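Subject: Re: [cell-practice] Draft 3 of the two-arm rules, comments wanted

Reply to the Pradport message from Wednesday, quoted in part further down.

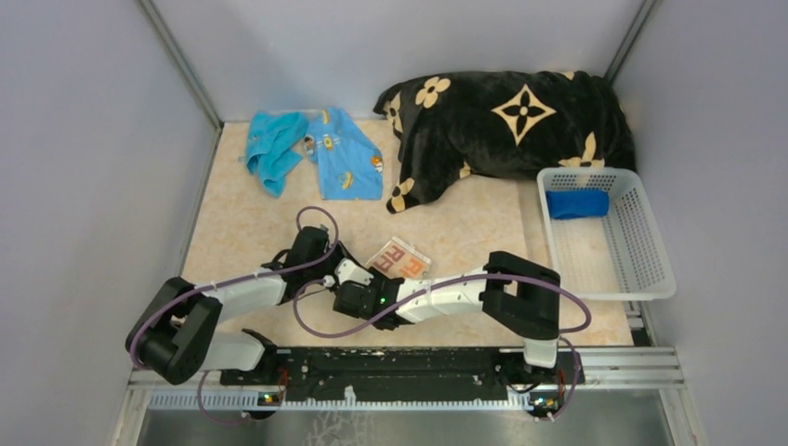
Does a two-arm cell need its own written rules if the single-arm sheet is already posted?

It needs one extra page. The single-arm sheet covers power, stop buttons, who may reach in and what to do after a fault. It says nothing on the space both arms can reach, and most of our write-ups since November come from that space.

> We have gone through draft 3 at Pradport and have three comments.
>
> Section 2 says the arms must "keep a safe distance." Our people read that three different ways. Can we have a number, or a rule that doesn't need one?
>
> Section 4 on cables is too short. It only says cables must be "tidy."
>
> Section 5 asks for a floor check before every run. With cloth items we do 42 runs on a normal day and the check as written takes too long. We'd like it once per shift.

Taking these in order.

Section 2. I don't want one number, because the right gap changes with the speed and the gripper. Handing an item from one arm to the other also means the grippers have to come close, so a fixed gap would rule out half the tasks we do. Proposed text:

"One arm at a time has the shared zone, unless the task sheet says both may enter. If both may enter, the task sheet gives the top speed and names the arm that backs out first on a stop."

Dekik already works this way and had no trouble adding two lines to their task sheets.

Section 4. Agreed, "tidy" is no use. In the cell shown at the top, the purple cables loop around both arms and some sections hang below the rail near the two ends. Loops along an arm are fine under the draft, as the wrist needs slack to turn. What I'd add is this:

"Move each joint slowly through its full task range with the cables fitted. No cable may pull tight, catch on the other arm, or reach the floor where items are placed. Do this again whenever a cable or gripper is changed, and in any case every 3,000 cycles."

There was also a question off list about control boards mounted under the rail. Draft 3 allows it. I would like a line saying that hanging cable must be clipped clear of them. Camacho uses plain plastic clips and replaces them when the arms are serviced.

Section 5. I don't agree with once per shift. Soft items move, and a blanket or towel that was against the wall at the start of a run can have a corner well out on the floor by the end. The check can be shorter, though. Draft 3 has 12 points and most of them are about the frame and the mounts, which don't change between runs. Split it:

- Start of shift: the full list.
- Before each run: middle of the floor holds only what the task sheet calls for, baskets in their set places, no cloth under or over a cable.

I timed the short version at 23 seconds. Please try it for a few days before you say it's still too long.

One thing that hasn't come up is indicator lights. Purkthorpe's older sheet tells people that a green light on a gripper means they can reach in. Please cross that out if you still have copies. A light on a gripper is not a safety signal unless the maker's manual says so, and the only rule for reaching in is the one on the single-arm sheet: stop pressed, both arms still, then hands. For two arms, the stop has to hold both of them. If your cell has a separate stop for each arm, say so when you reply, as the wording in section 1 will have to cover that too.

I'll send draft 4 once I have replies from Camacho and Dekik on section 2. Small wording fixes can come straight to me, anything else to the list please.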